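Wanted: people to test the Caltow streaming box before it ships

We need testers. Quick version, full details get mailed if you're picked.

Caltow is a small box that plugs into any TV with a spare HDMI port and puts your apps, your antenna channels and your own video files in one menu. Hardware is done. Software mostly done. Remote still argued over. So before the February launch we want it in real living rooms, with real Wi-Fi and kids yelling.

156 places this round. First round was 90 and filled up fast, so dont sit on it.

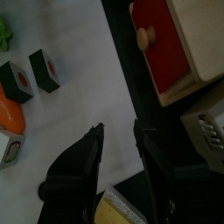
Qiuyue Jiang

What you'd do:
Set up the box yourself, no help from us. Use it as your main way of watching TV for four weeks. Fill in a short form every few days (five minutes, tops). One phone call at the end, maybe two if something odd comes up.

Who we want:
Adults in the US, home internet, a TV bought in the last ten years or so. Cable people, antenna people, people who only watch soccer, all fine. Older TVs especially welcome, we don't have enough of those. Renters OK. You do not need to be good with computers, and if you work for another TV or streaming company, sorry, not this time.

What you get:
You keep the box and the remote. Plus a gift card at the end, amount is in the invite. Shipping paid both ways if you drop out, no hard feelings.

One catch. The test software logs which menus you open and when it crashes. It does not log what you watch. Read the privacy page before you sign up, it's short.

Send your zip code, TV make and model, and teh name of your internet provider through the form on the Stavden site. Put "Caltow round two" in the subject box. Last time we had 687 sign-ups, so we can't answer everyone. If you were in round one you can't be in this one.

Posted Jun 25, 2023. Open until full.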